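Galeria: montagem do bar e das bebidas na sala Galla

Novembro de 2020

A sala Galla fica no primeiro andar do edifício Koltus e é usada para pequenos encontros de trabalho. Nesta página reunimos notas e imagens sobre a parte das bebidas: o que se serve, como se guarda e como fica disposto. As informações sobre refeições quentes estão na página da cozinha.

A sala leva 54 pessoas em pé. Para encontros deste tamanho, o bar funciona em autosserviço, com uma mesa comprida encostada à parede do fundo e outra mais pequena junto à entrada. A mesa pequena serve só para a água. Os copos ficam sempre na comprida, do lado esquerdo, para que a fila ande num único sentido.

Stock e armazenamento

As bebidas chegam pela Osus, que entrega de manhã no cais das traseiras. As caixas sobem no monta-cargas e são abertas na despensa. Guardamos as garrafas na vertical, com o rótulo virado para fora, e as entregas mais antigas passam para a frente da prateleira. A despensa tem 4 prateleiras: água em baixo, refrigerantes nas duas do meio e sumos em cima. As garrafas já abertas não voltam à despensa.

Os copos são de 300 ml, reutilizáveis, e vêm em caixas da Văduva com divisórias de cartão. Convém não deitar fora as divisórias, que servem para a devolução. Os copos riscados ou com o rebordo lascado separam-se numa caixa à parte e são trocados no fim do mês.

Disposição na mesa

Na mesa comprida usamos três filas. Atrás ficam as garrafas de reserva, ao meio as que estão em uso e à frente as taças com gelo e limão. As garrafas do mesmo sabor ficam juntas. Quem repõe leva uma garrafa de cada vez e retira a vazia no mesmo percurso. A toalha é escura, lavável, e troca-se entre a sessão da manhã e a da tarde.

As tampas guardam-se num frasco ao lado do balde da reciclagem. O plástico vai para o saco amarelo, já sem líquido. O gelo que sobra despeja-se no lava-loiça da copa, nunca nos vasos do corredor.

Imagens

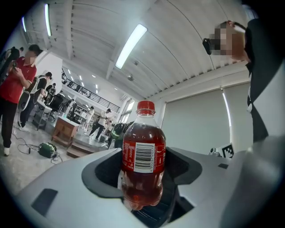
Garrafa de refrigerante vermelho-acastanhado, de tampa vermelha e rótulo da mesma cor, com o código de barras virado para a frente.

O código de barras é lido à saída da despensa e o registo fica na folha de stock do dia. Quando a leitura falha, escreve-se o número à mão na coluna da direita. As garrafas sem rótulo ou com o código rasgado não vão para a mesa e contam como devolução.

Em dezembro a sala Galla fecha para pintura e as bebidas passam para a copa do rés do chão. A disposição mantém-se, com uma única mesa. Os pedidos de material para esse período devem ser entregues na receção do Koltus com 3 dias de antecedência, com indicação da hora de início e do número de pessoas.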